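Two Drawers

The buyer from Pomare was coming at 11 and she still hadn't cleared the thing out.

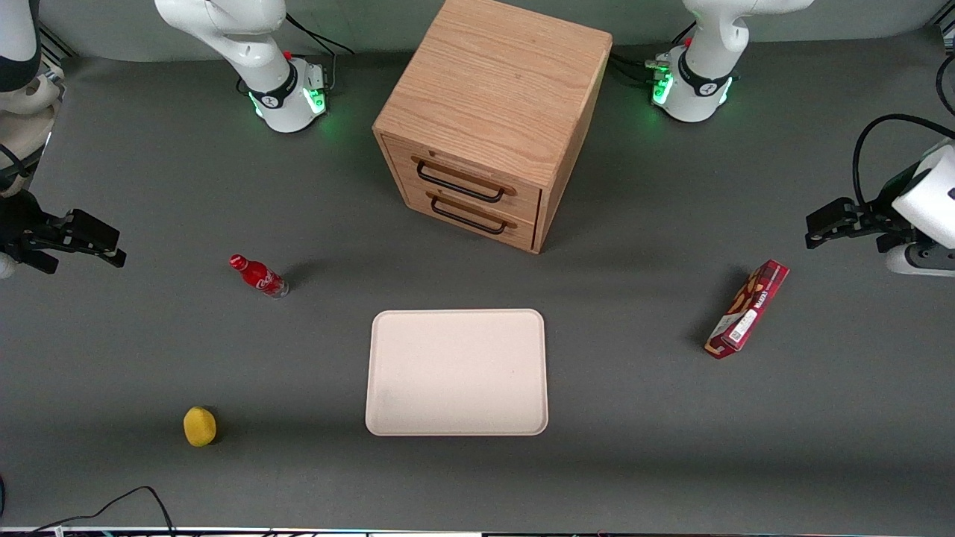 Top drawer first. Receipts, a Zellow matchbook, a key to God knows what. Bag. All of it in the bag. Her mother had kept everything in here, every stamp, every dead battery, and now it was going for 42 dollars to a stranger with a van.

Oak. Good oak, black handles. Forty-two dollars. She should of asked for more.

Bottom drawer stuck. Pulled. Pulled again, both hands on the bar, and it came all at once and nearly took her knee off.

One envelope. October, the postmark said, Fovholm, no year she could read. Her own name in her mothers writing. Never opened.

Tires on the gravel outside. A door.

She shoved the drawer shut with the envelope still in it. Stood there. Opened it again.

"Hello?" said the van man, through the screen.

"It's sold," she said. "Sorry. Sold it this morning."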